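Print this page | E-mail this page

Clonside Tea Room: your questions about our takeaway cups

We get a good many questions at the counter about our cups, so Ileana Sârbu and I have sat down with a pot of tea and tried to answer the ones that come up most — do ask if yours is missing!

Why did you change to black cups?

Mostly because they look smart and don't show the drips. The old pale ones had tea running down the side before you'd reached the door, poor things. We also like that there is room to write your name on a sticker.
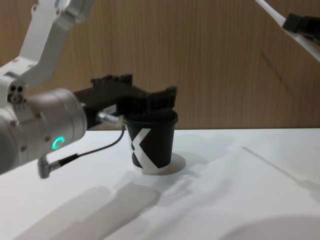

A black paper cup, standing on a white tabletop.

Can I bring my own cup instead?

Please do, we'd love you to. Any clean cup or flask is welcome, and we'll take a little off the price of your drink. Just tell us before we start pouring (we do get carried away with the pot).

What do I stir with?

There's a jar of stirrers next to the sugar, and you're welcome to help yourself. Pop the stirrer in before you put the lid on, give it a good slow turn right down at the bottom where the sugar likes to sit, and take it out again before you drink.

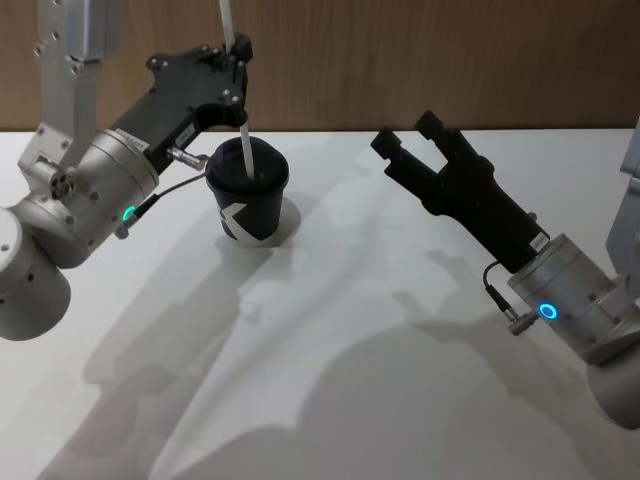 A long white stick in the cup.

Can I order cups for a village do?

Yes, with pleasure. They come to us in sleeves of 100 and we can pass on a sleeve or two at cost. For anything bigger, such as the July fair, have a word with Munther Mansour and give him a fortnight's notice if you can.

Can I put them in the microwave?

We'd rather you didn't. Tip your drink into a mug first and warm it up in that.

Last updated: 25 November 2025

Contact us | © Clonside Tea Room | Back to top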